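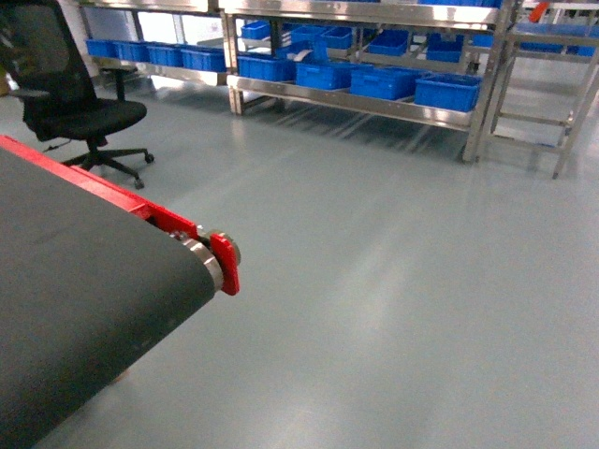 Head camera loses belt plane near the roller, depth filter or calibration?

I'm writing the perception node for a bin picking cell at Grindum and I'm stuck on the conveyor. The node takes the depth cloud from the head camera, fits a plane to the belt, and hands the planner a belt frame plus a "no go" box around the end of the unit. Over the middle of the belt the plane fit is fine. Toward the end, where the dark belt wraps around the silver roller, I get holes in the cloud, then a patch of points well below the floor, and the fit tilts toward them. The floor is glossy epoxy with long light streaks in it, and the shelving behind is all stainless steel, so there's plenty for the sensor to be confused by.

What I have now:

- RANSAC plane fit on a cropped cloud, 7 mm inlier threshold
- temporal median over 8 depth images
- crop box set by hand in the robot base frame
- extrinsics from a checkerboard, done in December

The tilt is worse in the afternoon. Last run I logged 746 fits and 101 of them were rejected by the planner because the belt normal was too far off vertical. Raising the threshold only hides it. Should I be redoing the hand-eye calibration, or is this a filtering problem?

grirholm_dev

I'd leave the calibration alone for now. If the extrinsics were wrong you would see a steady offset over the whole belt, and it wouldn't depend on the time of day. Points under the floor are almost always reflections. The sensor sees the lights or the rack mirrored in the epoxy and puts them at the depth of the virtual image.

Things to do, in this order:

Drop every point below floor height minus a small margin before you run RANSAC. You know where the floor is in the base frame, so this is one pass-through filter.

Mask in the color image first, then project the mask into the cloud. Your side rail is bright red and the belt is dark gray, so a plain HSV threshold will find the rail, and everything on the belt side of it is what you want to fit. Keep the mask away from the end plate and roller. You don't need the curved part for a plane anyway.

Constrain the fit. In PCL use SACMODEL_PERPENDICULAR_PLANE with the axis set to base Z and a small eps angle. That stops the tilt from going anywhere silly, but do it last or you won't know whether the first two helped.

Also check that your median ignores zeros. If invalid pixels come in as 0 and you average them in, you get garbage along the edge of every hole. I lost a week to that on the Rewi stack.

Bujar Pavlović

Just get a better camera. We had the same thing and changing the sensor fixed it.

trostton77

Mostly agree with Bujar, one addition. If the belt unit doesn't move between runs, why fit it on every cycle? We locate the conveyor once at startup using the red rail as a line feature, save the transform, and only use the live cloud to check that it hasn't shifted. The planner gets a fixed collision mesh for the whole unit, rollers included, and the holes at the end stop mattering. If yours is on wheels or people bump it, refit when the check fails.

One caution on the HSV mask — lock the exposure and white balance. With auto exposure on, the red drifts when daylight comes in behind the racks and the threshold that worked in the morning misses half the rail by 4 pm. That could be part of your afternoon problem once you switch over.

mpl_cells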